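Do I need to tape off the floor for a two-arm laundry setup at home?
Asked 9/22/20

Our group at Ekberg says yes, but it's such a small room and I'd hate to fuss over nothing! 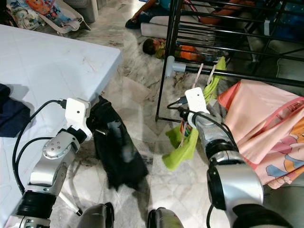

Right gripper at the green cloth on the rack, left one by the black bag.

2 answers

Tape it, friend, and please pick up the toy and anything else on the floor first. We do 50 cm past full reach at Villa, and everyone's gotten used to it (even my mother-in-law).

depends on the arm, check manual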